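Soft plastic parcels now make up the larger share of what passes across a small sorting bench, and the benches have not kept up with them. At the Brisside depot, which handles 1730 pieces on an ordinary day in March, most of the trade is in thin mailing bags. The bench procedure still in force there was written for cartons. It is the position of this essay that the bench should be arranged for the bag, and that the modest cost of doing so ought to be borne by the depot before any further demand is made of the people who send.

A carton has six faces and keeps them. A bag has whatever faces its last handling gave it. The rule that a shipping label must be turned up before scanning is sound, and no one in the trade seriously disputes it. The difficulty lies in the moments before the rule can be met, when a wadded bag must be opened out and its label found. 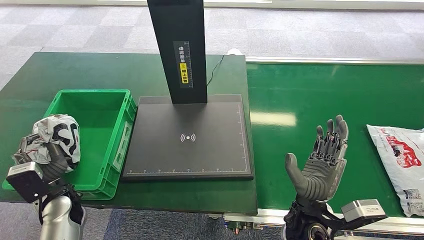

Depots have generally answered this difficulty with instruction. Notices are posted, then reposted in larger type. Senders are asked to place labels flat and away from seams. These are reasonable requests, and at Brisside they have been repeated for three years with little to show for them. A label may be applied with perfect care and still arrive folded in on itself at the bottom of a sack.

## Light and the reading of labels

The first matter is daylight. Older sorting rooms were often placed in basements or behind loading doors, on the theory that parcels do not require a view. Clear film throws back a hard overhead lamp, and a creased label under that glare is slow to read by eye. A bench near a large window, with a blind for the low sun, serves far better. Hrubý moved its bench to the street side of the building for this purpose and has kept it there.

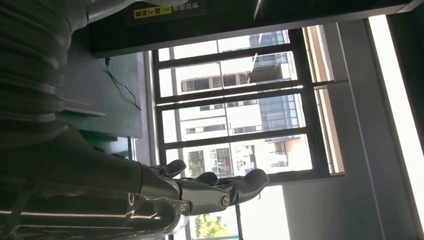

*Full daylight at the window, with a white multi-story building across the way.*

The objection that window space is costly deserves a fair hearing. In a leased building it may be decisive. Where the space is already held and is given over to filing cabinets, however, the objection has very little weight.

## The surface and the heap

The second matter is the heap. When two or three bags are set down together, their folds catch, and what is lifted is seldom a single parcel. A sorter at Skenix recorded 27 double lifts in one shift, each requiring that both bags be put down and taken up again. The same sorter noted that torn edges were the worst offenders, and that thin pale bags were hard to tell apart once they had settled into each other.

A smooth surface with room for one bag at a time is the proper remedy. Storing the waiting bags on the scanning surface should be forbidden outright. 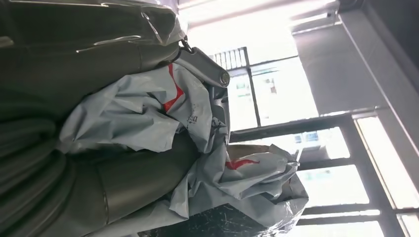
## The case for the shallow crate

The third matter is the container. Deep sacks remain common because they are cheap and fold away at night. They also press every bag beneath the weight of all those above it. An open crate, placed directly against the scanning pad and filled to no more than a single layer, shortens the reach and leaves each bag where the hand can find it. Plondeo bought 66 such crates in place of its sacks, and its floor manager, Mererid Llewellyn, has not asked for the sacks back.

It should be admitted that crates occupy room when empty, and that a depot short of floor will feel the loss. This writer considers the exchange a fair one.

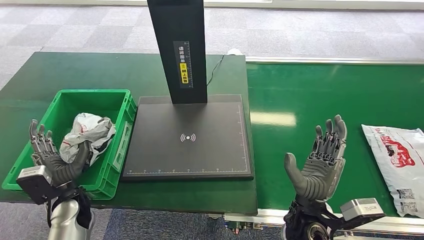 Ánh Lục takes the contrary view, and holds that a single layer is a luxury of quiet months: with 400 bags waiting before noon, she argues, any crate will be filled to the rim whatever the procedure says, and the money would be better spent on a second bench.

The point about peak hours is well taken. A second bench would be welcome at Brisside, and the request for one has been on file since the lease was renewed. Until it is granted, the crates can be had within the present budget, and the procedure should be rewritten to require them.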